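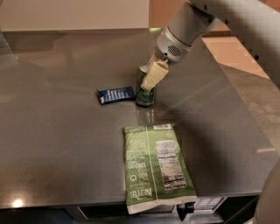
According to one reader of last year's version of these notes, posting under the name Friesen, the whole unit could be cut to a single line: a machine that needs a minute to put away one can does not do chores. The objection was kept in the file. It raises the question of what is being measured, and Section 1 starts there.

Unit 6. Household and shop-floor chores: current limits
Course handout, revised May 27, 2026

1. Task, skill, chore

A skill is a single bounded action: reach, grasp, lift, place. A task is a sequence of skills with a stated start and end. A chore is a task that recurs, in a place that changes between runs, with no one standing by to reset it. Most published results are for skills. Some are for tasks. Claims about chores should be read with the reset procedure in hand.

Clearing groceries from a counter is a task as usually tested. It becomes a chore when the items differ from day to day, the cabinet is already partly full, and the person has left for work.

2. Object classes

Rigid, regular. Cans and jars. Shape is known from one view. A two-finger grasp on the side of a cylinder is close to solved if the approach is clear. Remaining trouble: a neighboring item against the can, and reflections from a metal top.

Rigid or semi-rigid, small. Wrapped bars, small boxes. The item is low, and the fingertips must come close to the counter. Height error matters more than sideways error. The crimped end of a wrapper can be pinched, but the bar then swings.

Deformable. Snack bags, bread, cloth. The outline seen before the grasp is not the outline after it. A bag lying flat gives little to pinch. Where a bag extends past the front edge of a counter, the overhang can be used: one finger below, one above. Few planners look for this unless it has been shown to them. Force limits are set by the contents, which the camera does not see.

Labels are a separate matter. A package lying back side up shows a nutrition panel and a barcode in place of the front artwork. Classifiers trained on front views do poorly on it. Text may also be upside down relative to the camera.

3. The Gondville exercise

Data for the problem set come from the Gondville kitchen bench. 400 attempts, mixed packaged goods, one arm, counter to shelf. An attempt counts as a success if the item is on the shelf, upright where that applies, and undamaged. Time limit per item: 60 seconds. Attempts with a human touch of any kind are failures, including those where the touch came after the item was released.

Dropped items and timeouts are logged under separate codes. Do not merge them.

4. Shop floor

The Notasow packing cell handles the same classes of goods. Differences: fixed lighting, known stock list, items presented one at a time, bins at a fixed height. Cycle time is 20 seconds. The cell stops and calls an operator when a grasp fails twice. A home has no operator, so the two stop rates cannot be compared directly.

5. Problems

Due in June, date on the course page.

5.1 Write a success definition for "clear the counter" that a second grader of the log would apply the same way. Limit: 19 lines.

5.2 Using the Onlow log format, give the fields needed to tell a slipped grasp from a missed one.

5.3 Reply to Friesen's remark. State whether speed belongs in the definition of a chore or in its cost.

Reading for Unit 7: mobile bases, sections 1 and 2 only.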